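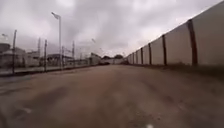

Speaker notes: The service path along the panel wall
Bunnag Ground and Fences, open evening, August 8, 2021

Slide 1. Start

Good evening, and thank you for coming. Wait until the people at the back have found a chair. Say my part takes 20 minutes and the questions come after.

I work on the upkeep of outdoor ground: paths, yards, the edges of sites. Tonight I speak only of one path, the one beside the long wall on the Trondimberg side. Many of you pass it and I think few of you have looked at it for long.

Slide 2. The ground

It is an unpaved path, packed earth, wide like a two-lane road. Say this slowly, because in the first meeting some people understood "footpath" and were then confused for the whole evening.

The surface is uneven. There are tire tracks, not deep ones, and shallow ruts. Some patches are darker than the rest. I would like to know if these patches hold water or if the soil there is only of a different kind. In July we put 4 small test holes in the darker ground and the results were mixed. Show the table. Do not read all the numbers.

(If somebody asks about asphalt: the site owner, Tirivo, does not want it, and I agree with them. A hard surface would send the rain to the foot of the wall.)

Slide 3. The wall

The panels are pale grey-white and plain, with dark brown posts between them at even distances. I like this wall. It is simple, and when one panel is damaged you can change only that one.

The complete wall has 2,736 panels, if we count also the part behind the depot. Folow delivered them and keeps the drawings. Pause here, people usually write this number down.

Slide 4. The strip at the foot

This is the main point of my talk, so drink some water before.

Between the wall and the path runs a narrow strip of darker ground. Weeds grow in it, but sparsely. In our first plan we wanted to clear it two times every year. Now I propose that we leave the low plants and take out only what has a woody stem. Roots of low plants hold the soil, and the soil must stay at the level of the panel base.

Tell the story of the other site, where the strip was cleaned too well – after one winter there was a gap under 5 panels, and a hand could go through.

Slide 5. What we ask for

Fill the ruts with the same earth, then roll it. Two passes are enough.
Keep heavy vehicles in the middle of the path.
Walk along the wall 3 times a year and look at the base of every post.
Write down the post number, also when there is no damage.

The cost is on the paper you received at the door. The price of the roller is without fuel, I forgot to print this. Please say it aloud!

Slide 6. Questions

Possible question: who is responsible for the drain? Answer: Tirivo, up to the last post. After that it is still in discussion.

Possible question: can we paint the panels? Answer: please ask Folow first, as the coating does not accept every paint.

Leave the slide with the contact address on the screen until the room is closed.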